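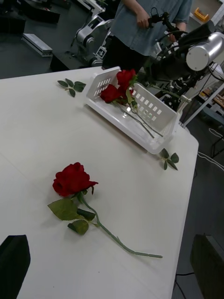

So we've finally gone and ordered a new car, and I've had enough messages asking how it went that I may as well write the whole thing down in one go.

The old estate has been on borrowed time since October, when the gearbox started thinking very hard before going into third. I'd have kept limping on with it, but my other half does the school run and then a fairly grim stretch of dual carriageway, and she'd run out of patience well before I had. Fair enough!

We had three on the list. The Turitz (small, boxy, everyone on our road seems to have one), the Walta, and the Valderrama, which I only added because I liked the look of it in a car park. I'm not proud of my research methods.

The Turitz went first. Lovely seats, really good view out of the back, and a boot that wouldn't take the dog crate unless you folded one of the rear seats down. With two children that's the end of that. I did like the big chunky heater knobs though. Proper knobs you can turn with gloves on! I went on about them all the way home.

Then came the Walta, and I'll be kind and say it wasn't for us. The lane assist tugged at the wheel every time I went round a parked van, and to turn it off you had to go into a menu, then another menu, and then do it all again the next time you started the car. The chap in the showroom said you get used to it. I don't want to get used to it, I want to go round the van.

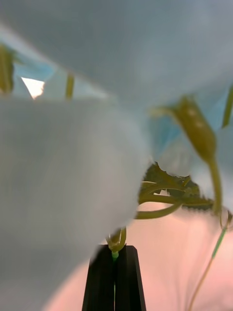
Leaves, very close up.

The Valderrama was a Saturday morning job and a much nicer one. Our salesman was Genivaldo Leite, and he did something I've never had before at a dealership: he gave me the key, told me to be back in 90 minutes and went off to deal with somebody else. No sitting in the back telling me about the paint protection. I took it along the ring road, up the steep bit by the quarry, and then home, where I tried to get it through our gateposts. It fits with 11 centimetres to spare on the passenger side with the mirrors folded. I measured it with a school ruler while the neighbours watched.

It's a bit noisy on coarse tarmac, I'll say that now before anyone else does. You notice it above sixty and then you put the radio on. The ride is softer than the old car, and my mother, who we collected for a second opinion, said it was like being on a settee. 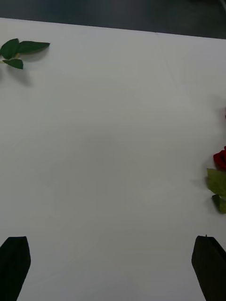 Which left the question of the engine. There's a plain petrol and there's a hybrid, and I went round and round on this for a fortnight. Nuwan Wickramasinghe from my old work has had the hybrid for a year now and swears by it, but he does nearly all his driving in town. We don't. I sat down with a cup of tea and our last few months of fuel receipts, and for the miles we do it was going to take us far too long to get back the extra money. So petrol it is. If we lived nearer the middle of town I'd have gone the other way.

The monthly payment comes out at 176 pounds after the trade-in, which was better than I'd feared given the state of the gearbox. (I did tell them about the gearbox. They drove it round the block and came back looking thoughtful.) We were offered the Vasia pack as well, with the heated steering wheel and the bigger screen, and I said no to the screen and was then told you can't have the wheel without it. So I have cold hands and a small screen.

Delivery is meant to be 12 weeks. I've written it on the calendar in pencil.

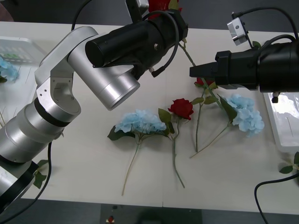 Filed under: Cars and driving

One more thing for anybody else who's looking at the moment. Take the stuff you really carry with you. We turned up with the dog crate, both child seats and a folded pushchair, and it looked ridiculous going across the forecourt, but it settled the Turitz question faster than any brochure would have. And try the child seats with the front seats set where you normally have them, as the showroom ones are always pushed miles forward.

The colour is a sort of dark green, by the way. The children wanted orange. I'll put up some pictures of it when it comes, and if anyone knows of a decent set of rubber mats that'll cope with a wet spaniel, leave me a comment.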